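About Hukel

Hukel is a manipulation laboratory in Nitham. It records household handling tasks with hand-held grippers and prepares the recordings for robot training. The laboratory has 17 staff and works in 3 rooms furnished with ordinary domestic items.

Open day

The rooms open to visitors each March. The last program, published 2/8/22, admitted 172 people in groups of 4. Each group watched a packing task, then handled the tools under supervision. Questions on data formats went to the Rawat desk by the entrance.

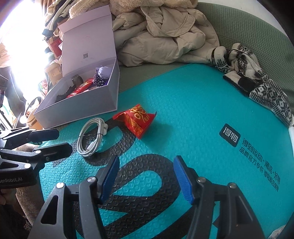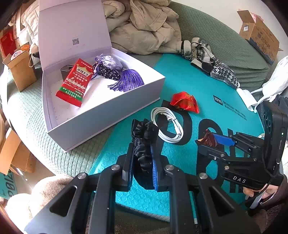 Task selection at Hukel starts with material behavior. Rigid parts are covered by our partner Dandska, and we do not duplicate that work. Our own list is made up of soft, thin and slippery goods, which shift or fold under load. A gathered satin scrunchie, like the one between the jaws in the second picture, has no fixed outline, so the operator picks a grasp point by eye. Ribbed blue pads line the jaws on both sides of it. Coiled cables and drawstring sachets are on the same list.

Each session is logged by task, operator and tool. Incomplete attempts are kept and labeled as such. Visitor attempts are stored separately and are excluded from delivered sets.

Groups wishing to attend should write to the Nitham office. Schools are placed in the morning slots. Bags and coats are left at the entrance.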